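Flenis to release third album through hardware chain only

The instrumental group Flenis will release its third album exclusively through the hardware and homewares chain Kultex, its management has confirmed. The record, titled Borken, will be available on compact disc and vinyl in June and will not be offered to record shops, online retailers or streaming services during its first two months on sale.

Under the agreement, Kultex has purchased the entire first pressing of 2,812 copies outright. Of these, 2,000 are compact discs and the remainder are vinyl. The retailer will carry the full cost of unsold stock, an arrangement seldom extended to independent artists.

Roya Zarei, manager of the group, said the decision followed a review of returns from its previous album, which was issued through the independent label Frei.

"The last record was well received and was streamed widely, but the income did not meet the cost of the studio," Ms Zarei said. "A guaranteed sale allows the members to be paid before the tour begins."

Frei retains the rights to the first two albums and is not a party to the new agreement. In a brief statement, label director Bahman Babaei said the company wished the group well and would continue to keep its earlier recordings in print.

Independent record shops have been less favourable in their response. Golnar Ranjbar, who owns a shop that has stocked the group from its first single, said she had been informed of the arrangement by a customer.

"We hosted their launch when 200 people was a large crowd for them," Ms Ranjbar said. "I understand the figures, but I would have ordered the record, and I would have sold it."

Ms Zarei said that shops would be able to order from a second pressing once the exclusive period had ended. No date or quantity has been set for that pressing.

Kultex has not previously sold recorded music. A spokesperson for the chain, Pouran Azimi, said the album would be displayed near the registers in all stores, at the same price in each, and that the company had no present plans to approach other performers.

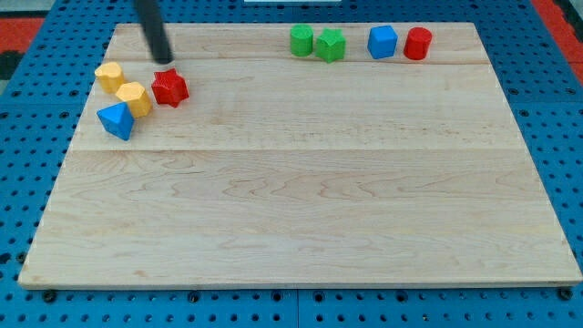
The vinyl edition will be packaged separately from the compact disc, with a sleeve designed by the group's percussionist, Jirayu Chaiyaporn. Mr Chaiyaporn has built several of the instruments heard on the album, and the sleeve takes its colours from the workshop - the cream and honey tones of maple boards, with their faint wavy grain, set against a perforated blue ground. The compact disc will be issued in a card wallet bearing the title only.

The group will perform selections from the album on a short tour following its release. Copies will not be sold at the concerts, as the exclusive period applies to all other points of sale, including the group's own merchandise table. Purchases at Kultex stores will be limited to two copies per customer.

Comments (4)

tin_roof
So I can get the new album and a box of deck screws in one trip. Fine by me.

MargL
Feel for the shop owner. A phone call would have been the decent thing.

oldneedle
Does anyone know if the vinyl comes with a download code? Nearest Kultex is a two hour drive and I don't own a CD player any more.

MargL
@oldneedle article doesn't say. I'd ring the store before driving.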